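Chair pad

A chair pad, also called a seat cushion or chair cushion, is a small loose cushion placed on the seat of a hard chair, stool or bench. It is usually round or square, thin enough to leave the sitter at more or less the same height, and either tied to the chair or simply laid on it. Chair pads are sold for kitchens, dining rooms, workshops and offices, often with claims about posture and circulation that deserve more caution than they generally get.

Terminology

Retailers use "chair pad," "seat pad" and "seat cushion" for the same thing, though some try to keep "pad" for flat types and "cushion" for anything with a rounded top. The distinction does not hold up well. A pad sold as flat may be thicker than one sold as a cushion, and the same product can appear under both names in a single catalog. A chair pad should not be confused with a chair mat, a sheet laid on the floor under an office chair.

Construction

Most chair pads have a woven cover and a filling. Common fillings are polyester fiber, polyurethane foam in a cut sheet, and shredded foam, usually made from offcuts. Feather filling exists but needs frequent shaking and tends to move to the edges. Foam sheet holds its shape longest in the cheaper range. Shredded foam is often described as "moldable," a generous word for lumpy.

Round pads are commonly made from two discs of fabric joined at the rim, sometimes with a band between them to give a boxed side. Buttons or stitched tufts may be added to keep the filling in place. On inexpensive pads these are often decorative and do not pass all the way through.

Attachment

Ties are the oldest method and still the most common on dining chairs. They need something to tie to, such as back spindles, and are of little use on a molded shell chair. Non-slip backings, usually a dotted rubbery coating, were introduced as a remedy. They work on smooth seats when new and tend to lose grip after repeated washing. A great many pads are used with no attachment at all, which on a gray office or visitor's chair with metal legs is the normal arrangement. 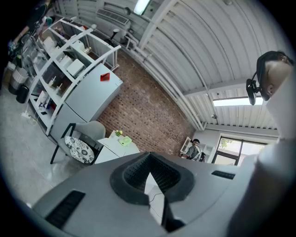 Patterns and color

Floral prints have stayed in production through several changes in fashion. One common explanation is that they suit traditional kitchens, but this fails to account for how often they turn up in storerooms and workrooms. A likelier reason is that pads drift. A set is bought for the home, one piece is spoiled or lost, and the survivors get carried off to wherever there is a hard seat. Two-color prints, black and white among them, are also said to hide dirt. They hide some of it. Pale areas still show grease at the front edge, where the backs of the legs rest.

Claims of comfort and health

Manufacturers have long presented the chair pad as more than a soft thing to sit on. The Skameo range was advertised as "correcting" the pelvis, and the Zullard pad, a ring-shaped design, as relieving fatigue over a full working shift. Neither firm published any measurements with its advertising. The furniture writer Dagmar Machala, who sat on 31 pads over one winter for a consumer bulletin, reported that 20 of them had flattened enough by the end to feel the seat through. She found no connection between price and how soon this happened. Her method was informal, with a single sitter and no controls, and it has been criticized for that. It remains more than the sellers have offered.

It is reasonable to say that a pad makes a hard seat less unpleasant for a while and takes the chill off metal or plastic. A pad that is too thick can also raise the sitter until the feet no longer rest flat on the floor, a drawback seldom mentioned on packaging.

Care

Removable covers can be machine washed according to the label. Pads sewn shut are often labeled washable too, but the filling dries slowly and may bunch up. The maker Jurčo advises drying its sewn pads flat and turning them every 15 minutes, a schedule few households are likely to follow. Airing and brushing are enough for ordinary use.

See also

Bench cushion
Bolster
Footstool
Upholstery
Zornwood chair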